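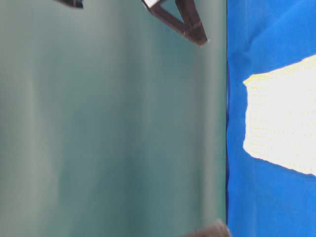
Teal against blue.

The timing unit at Gemunden was a Gounder, the old model, and it ran slow in the cold. The operator knew the figure by heart: two thousandths over a full quarter. He entered the correction before the teams came out and wrote it in the log, as the league required.

Ivent had the ball on their own 39 when the fourth quarter began. Siseo led by four. The wind was across the field from the left, steady, and neither side had tried a kick into the near end since half-time.

Ivent ran twice for short gains and then threw to the sideline. The receiver stepped out. The operator stopped the clock on the official's arm, not on the whistle, which reached the box late. He had been trained to use the arm. A man in the box at Siseo used the whistle, and over a season it made a difference that could be measured.

The drive took 11 plays. On the last, the quarterback rolled right and was brought down on the 2, and the official's arm did not go up. The operator kept his thumb on the switch. The display went on falling. Ivent had no time-outs left and were slow to line up, and the centre was still looking for his place when the count reached zero.

The horn was automatic. It sounded for three seconds.

There was an appeal, lodged within the hour. The referee came up to the box with wet boots and asked for the log. He read the correction, asked how it had been obtained, and was shown the test sheets going back to December. He compared them with the certificate on the wall. He asked whether the thumb had moved at any point during the final play. The operator said it had not.

The referee signed under the last entry and put the time beside it. When he had gone down, the operator switched off the display, waited for the fan to stop, and put the cover on the unit. It was 75 steps to the ground, and the stair light had failed again. He made a note of that too.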